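**Skamville Slotted Bench Top**
Sold by Dilura. In stock most of the time, back again Monday if it isn't.

A bench top made of parallel slotted aluminum profiles, silver, with nothing on it when it reaches you and a great deal on it by the end of the week. We sell it to people who take computers apart for a living and to people who do it because the fan was making a noise and now it's eleven at night.

The idea is old and not ours. You have slots, you have nuts that slide in the slots, and anything with a hole in it can be bolted down wherever you'd like it to stay. A vise goes on the left until you discover you're left-handed about vises, and then you loosen it and slide it over. Wooden bench owners do this with a drill and regret.

Desktop towers are the job it gets used for most. Lay the case on its side, take the panel off, and the insides are at a height where you can see the screw you are about to drop.

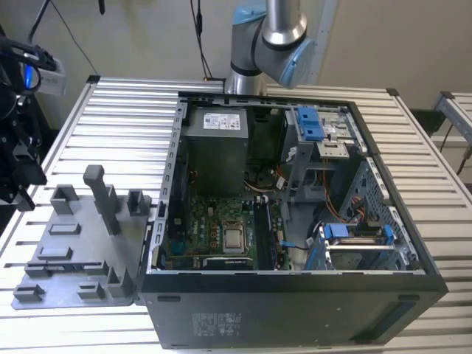
Jang wrote in to say that the slots eat screws, and that a bench for small hardware with long channels running through it is like a kitchen counter with a gutter. Fair. The screws do go in. They also come out again, by running a plastic card down the channel toward the open end, and they haven't rolled under the radiator, where Jang's used to go. If you'd like to skip the whole business, the filler strips below press into any slot you aren't using and pull out with a fingernail.

**What comes in the box**

- The top, bolted together and squared before it ships
- 4 leveling feet, with lock nuts
- A bag of 43 slot nuts (we used to send 40, people lost three, we gave up)
- One hex key, which you will also lose

**What doesn't**

Legs. The top sits on any sturdy table or on the Ellia frame, sold separately and priced by someone who has clearly never bought one. Trays and parts holders are extra too. A flat tray parked next to the case is worth having if you do the same repair over and over, less so if every machine that comes in is a new kind of disaster.

**Things people ask us**

*Will it scratch a case?* Bare metal on painted metal, yes, if you drag it. Lift it, or put a mat down. The mat covers the slots you just paid for, so most folks learn to lift.

*Is it grounded?* There's a threaded point for a grounding lead at the back corner. Hook it up, and wear your wrist strap. The bench can't do that part.

*How do I clean it?* Vacuum with the narrow nozzle, then a damp cloth. Thermal paste comes off with rubbing alcohol. Coffee comes off too, eventually, from everywhere except the slot it went down.

*Can I cut it shorter?* You can. We'd like you not to tell us about it, particularly on a warranty claim.

**Ordering**

Part number 961. Ships flat and heavy, so have a second person home or a good relationship with your driver. Returns within 4 weeks, slot nuts included, all 43 if you can find them.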